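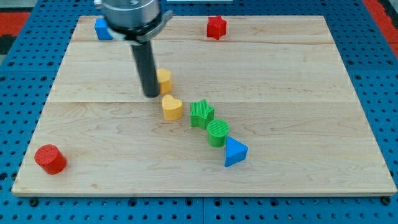

Three planks, maple-colored, joined lengthwise.

Wood moves across the grain and barely moves along it. Most of the trouble I have had with panels comes from forgetting the first half of that sentence, and last winter I forgot it again, on a desk top for the back bedroom in Trelwood.

The top was 1223 mm long and 655 mm wide when it left the bench in November. The house runs a gas furnace from then until spring, and the hygrometer in that room drops to numbers I don't like to look at. By the time the heat went off, the width had come down far enough that the breadboard ends stood proud of the edges on both sides. I could catch a fingernail on them. The length had not changed by any amount I could measure with a steel tape.

None of this is a defect. Flat-sawn boards shrink and swell more than quarter-sawn ones of the same species, and mine were flat-sawn, bought cheap from the Julley yard on a Sunday when the better rack was picked over. The defect was in how I attached the ends. I had glued the tenon along its full length. The correct method is to glue the center only and leave the outer tenons free, pinned through slotted holes so the panel can slide. I knew this. I had run out of patience with the slots.

The result was one crack, 422 mm long, starting at the left end and following a glue line before wandering off into solid wood. Where it followed the joint it was clean. Past that point it was ragged and not worth filling.

Repair notes, in case they are useful to anyone with the same problem:

I cut both breadboard ends off with a track saw. Steaming the joint apart would have saved the length, but the glue was a waterproof type and did not respond.

I ripped the panel along the crack, removed the ragged section, jointed both edges and glued it back up. Clamps alternated top and bottom, with moderate pressure. Dilwyn Gwilliam, who has the shop across the alley, lent me 2 long bar clamps and told me to leave them on overnight. I left them on until the next afternoon.

The new ends are fixed at the center with glue and at the outer tenons with pins only. The slots run across the width of the panel and I cut them longer than the shrinkage table asked for. The table gives an average, and boards vary.

Finish went on both faces, the same number of coats on each. A panel sealed on one side takes up moisture unevenly and cups. I used the Kanuvlow hardwax, which is slow to cure in a cold shop and smells strongly for a week.

Hòa Trương asked in the comments on the last post whether plain battens would have done the same job. Yes, with slotted screw holes, and with less work. They also leave the end grain exposed, which I don't mind on a desk. I will use battens on the next one, which is a side table for the hall. The stock for it is stickered in the basement and still reading too wet to cut.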